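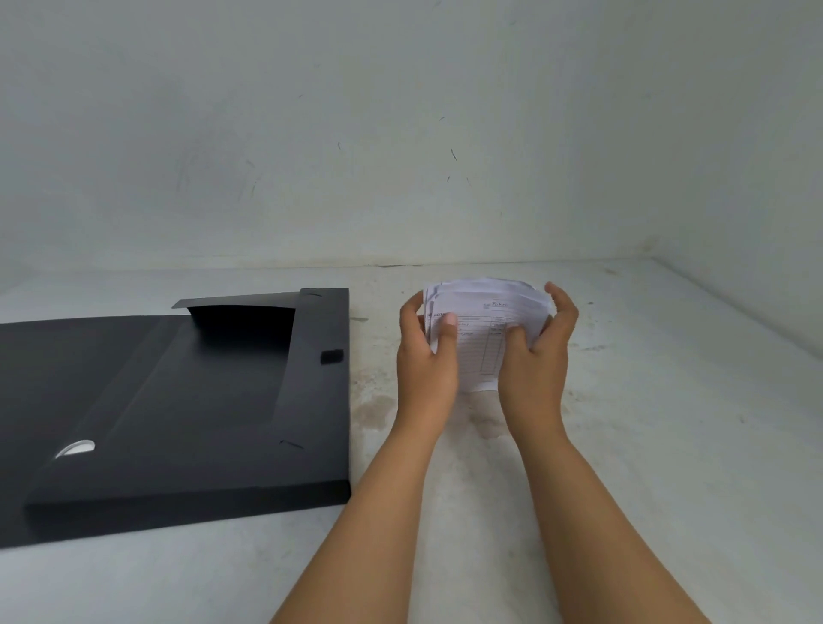

14 January 2020

Rain again. Spent the morning on Grandfather's second notebook, the one with the mouse damage, and got him as far as the transit camp at Prarberg. He has been in the army for five months now and has so far fought a cold, a corporal and a boiled cabbage. I had hoped for more artillery by this point.

His handwriting goes downhill after October. I stared at one word for half an hour, sure that it was "wounded." It was "laundered." The whole sentence says that his shirt was laundered at Endon and came back smaller, and he is angrier about this than about anything the enemy has done.

Atieno Makokha phoned at lunch. She has read the first 100 pages and wants to know when something happens. I said that was probably how the men felt. She said the men weren't being asked to pay for it. She also wants the letters to Aunt Skov moved up front, which means redoing all the notes, and I said I would think about it in the voice I use when I won't.

A long email from Þórarinn Dalsgaard, who thinks the battalion can't have been at Sukia when Grandfather says it was. He attached a roll of 464 names with Grandfather's on it, spelled wrong, and marked as a cook. A cook! My mother always told us signals. It would explain the cabbage.

Haven't told her yet. She is 91 and has a good arm.

Typed until six, then soup. Still 400 lines to go in this notebook, and he has just bought a goat.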